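Hand unit recall: loose finger pads

Dec 8, 2024

All hand-held gripper units in the Jenetier folding project are being called in for a pad check. If you have one at home, please stop recording until you have read this item through.

In October a finger pad came off a unit during a laundry session. The pad had been creeping forward on its mount for several sessions before it let go. The person using it was not hurt, but the bare end of the jaw closed on a sweater sleeve and pulled a hole in it. Mellent paid for the sweater.

Gebhard Fuchs took the unit apart at the Poreck shop and found that the adhesive under the pad had failed. Lint had worked its way in from the back edge, where there is a small gap between the pad and the bracket. Smooth cotton doesn't shed enough to matter much. Fleece, terry and anything with a pile are worse, and dark pile is worst for the person doing the checking, as the fibers don't show up against a black jaw.

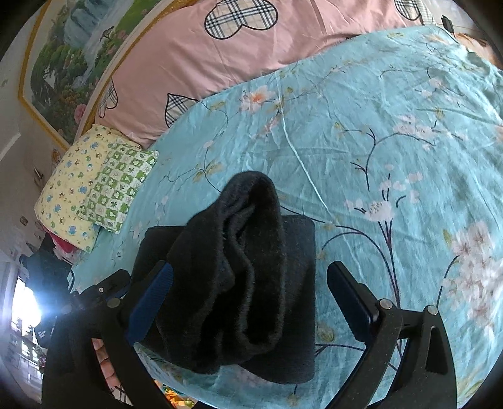

Gebhard then went through the recordings from that unit. A total of 414 clips were made after the pad first began to move. In those clips the jaw opening that was logged does not match the real gap between the pads. The error is up to 2 mm, enough to make a light grip on a thick fold look like a firm one. A robot arm trained on those numbers will squeeze too little and drop the item, and we saw that on the test arm at Goodall before anyone had connected it to the pads. All 414 clips have been pulled from the training set. Some may go back in if the offset can be worked out clip by clip – that is slow work and no date has been set.

Of the 18 units checked so far, two had pads that could be shifted by thumb. Another 12 units are still out.

Before you send yours in, power it off and push each pad sideways with your thumb. If either one moves, put tape around that finger and write LOOSE on the tape. Don't glue it back yourself. One unit arrived with superglue in the jaw hinge and had to be scrapped.

Units will come back with new pads held by a small screw from behind as well as adhesive. The screw should sit flush. If you can feel it through the pad, stop and tell us.

Brenda Cropper is handling shipping and has prepaid labels ready. Write to her with your unit number and the address you want it returned to. Sessions you miss during the check will be added to the end of your schedule.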